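Mallcombe refurb project – progress report to Virk fund
2/2/22

Quick one this period, sorry, the full spreadsheet is coming seperately once Clillstead send their numbers.

Where we are: 191 desktops through the door so far, most from the Clillstead office clearout. All logged, all tagged. Drives wiped on every one that powers up. The ones that don't power up go on the strip pile and get opened later, drives pulled and wiped on another machine.

Bench work. Moved over to the slatted metal table, much better, small screws still drop through though. Need a tray under it. Cases go on their side, panel off, and we work from the top down. The Dell towers are the nicest to do – blue latches on the drive bays, drive comes out in its carrier, no hunting for the right screwdriver.

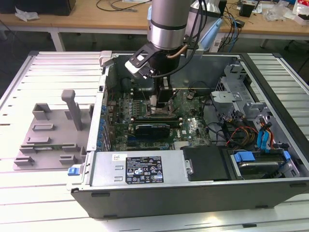
Dell tower open on the bench, graphics card and drive still in.

Graphics cards are getting sorted into keep and recycle. Keep pile is small. The better ones go to the Tindell youth club machines as agreed, rest are fine on onboard video.

Memory is the hold up. A lot of donated machines come with none, or one stick, and we are matching what we have. Ordered more, supplier says February, we'll see. Until it lands the boards with nothing in the slots get checked over by eye and shelved, then booted when there is RAM to boot them with.

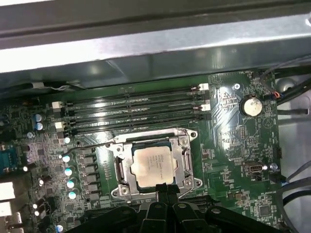 Same check on every board before it goes on the shelf: capacitor tops flat or bulging, socket lever down, coin cell swapped if the clock won't hold. 10 boards failed so far, mostly caps. Parts off those get reused where we can, the bare boards go to the recycler with the next load.

Money. Spent to date 2655, inside the budget line. Biggest item was memory, then thermal paste, coin cells, wipes and the bench. Receipts scanned and in the shared folder. No change requested on the total but we would like to move the unspent transport money to parts – please confirm by email if thats ok.

Still to do:
Tray for under the bench
Finish the strip pile
Labels for the Tindell machines, wording needs your logo
Book van for Clillstead, three more pallets waiting there

Next report same format unless you want it changed.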